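Hausgemeinschaft Flurnero, Bewohnerversammlung im Oktober
Protokoll
Beginn: 19.30 Uhr, Gemeinschaftsküche
Leitung: Marjan Jafarzadeh
Anwesend: 13 Stimmberechtigte, damit beschlussfähig
Das Protokoll der letzten Sitzung wird ohne Änderungen genehmigt.

TOP 1 Gästezimmer
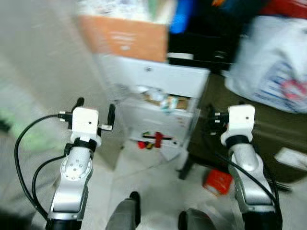
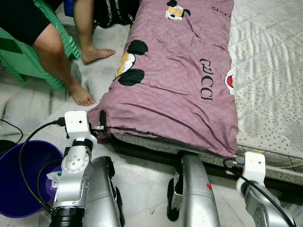
Das Gästezimmer war zuletzt häufiger belegt als im Vorjahr, und es gab Beschwerden über den Zustand bei der Übergabe. Mehrfach lag gebrauchte Bettwäsche noch auf der Matratze, als die nächsten Gäste ankamen. Marjan Jafarzadeh schlägt vor, die Übergabe schriftlich zu regeln. Nach kurzer Aussprache besteht Einigkeit, dass bei Abreise abgezogen, gelüftet und der Fliesenboden gewischt wird. Die rosa Decke mit dem Hundegesicht und dem Gucci-Schriftzug bleibt im Zimmer und wird nach jedem Aufenthalt gewaschen, ebenso der weiße Steppbezug mit dem Rautenmuster. Frau Khosravi bittet darum, den Bezug nicht in den Trockner zu geben. Ein zweiter Bezug zum Wechseln wird angeschafft.
Der weiße Schubladenschrank soll künftig nur noch Sachen für Gäste enthalten. Wer dort Eigenes gelagert hat, holt es bis Monatsende ab. Was danach noch in den Schubladen liegt, kommt in den Keller.
Offen bleibt die Frage eines Bettgestells. Zwei ältere Gäste fanden die Matratze zum Aufstehen zu niedrig. Herr Ziter holt Angebote ein, Obergrenze 300 Euro einschließlich Lieferung.
Beschluss zur Übergaberegelung: 13 Ja, keine Gegenstimme. Gilt ab sofort.

TOP 2 Belegung
Die Höchstdauer für Besuch bleibt bei 14 Nächten am Stück. Der Antrag auf Verlängerung wird zurückgezogen. Der Kalender hängt weiter neben der Kellertür, Eintragungen bitte mit Namen und Wohnungsnummer. Einträge mit Bleistift gelten als Anfrage.

TOP 3 Waschküche
Maschine 4 schleudert nicht. Die Firma Drandley ist benachrichtigt, ein Termin steht noch aus. Bis dahin bitte nicht benutzen, auch nicht im Kurzprogramm. Der Waschplan wird vorerst nicht geändert.

TOP 4 Verschiedenes
Im Flur stehen wieder Schuhregale vor dem Sicherungskasten. Sie sind wegzuräumen.
Frau Khosravi sucht jemanden, der den Schlüssel für das Gästezimmer während ihres Urlaubs übernimmt. Herr Ziter meldet sich.

Ende: 20.50 Uhr
Protokoll: Ziter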